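Toy Room Assistant (part time)
Clillance Toy Library, Nastorholm
Closing date: Monday, June 26, 2023

Clillance lends toys to families, childminders and nurseries in Nastorholm and the villages nearby. We are looking for a part-time assistant to look after the play food and small toys, which are kept in the back room and go out more often than anything else we have.

The job is mainly sorting, cleaning, checking and putting away. You will spend some time at the front desk when it is busy, but most of the shift is spent at the table in the back room.

Hours and pay

Two shifts a week, each of three hours, term time and holidays. The shifts are in the morning before we open to borrowers and run over into the start of opening time. We can be flexible about which days, but they need to be the same days each week so that returns do not pile up. The post is permanent after a trial period. Pay is at our assistant rate, which is on the application form, and holiday is paid pro rata.

What you will be doing

Unpacking returned sets and checking them against the card in the bag. The play food collection has 209 pieces on the list at present. Most come back. When something is missing, you write it on the card and send the borrower a reminder. We do not charge for a first loss.

Washing. Plastic pieces are washed in the sink and dried on the rack. Wooden pieces are wiped with a damp cloth and must not be soaked. Fabric pieces go in the machine at the end of the week.

Checking for damage. Anything cracked or splintered, or with a loose part, comes out of use and goes in the repair box with a note saying what is wrong with it. Please do not glue things yourself until you have been shown which glue we use.

Putting away. Fruit and vegetables are kept apart from bread, cakes and tins. Slices go with slices, even when the whole fruit is also in the collection, because the slices are borrowed as a set of their own. The cabinet is to be left closed and the table cleared at the end of each shift.

Making up sets for collection. Nurseries book ahead, usually for a theme such as a shop, a picnic or a café. You will pick out the pieces, fill in the card and bag everything up with the booking slip on the outside.

Helping with the stocktake each February. The library closes for this and everyone works on it together. You will be asked to do extra hours that week and they are paid.

What we are looking for

Someone careful who does not mind repeating the same task and who will put a thing back where it belongs without being asked. You should be able to read and fill in a record card neatly. You will be on your feet for much of the shift and will need to lift full bags from the floor to the table. If that would be difficult, tell us and we will see what can be arranged.

Experience in a library, nursery, charity shop or stockroom would be useful but is not required. We will train you. You will shadow the present assistant for two weeks before taking over.

The successful applicant will need a background check, as families are in the building during opening hours. We arrange and pay for this.

Getting here

We are on the ground floor of the Xiong building, with the entrance on the Plilside. The bus stops outside. There is no parking for staff in the mornings, but bicycles can be left in the yard. The back room and the toilet are both step-free.

How to apply

Ask for a form at the front desk during opening hours, or write to Diệp Khúc at the library and one will be posted to you. Please do not send a CV instead of the form. Forms can be filled in by hand. We need the name of one person who can give you a reference, and it does not have to be an employer.

Anyone we would like to meet will be invited in for a short talk and an hour's trial in the back room, which is paid. The trial is ordinary work: emptying a bag or two on to the table, checking the pieces and putting them in the cabinet. Come in clothes you can wash up in. 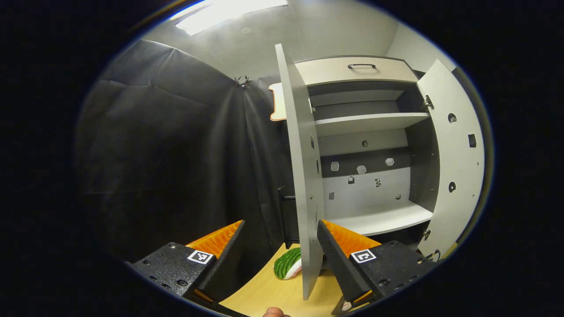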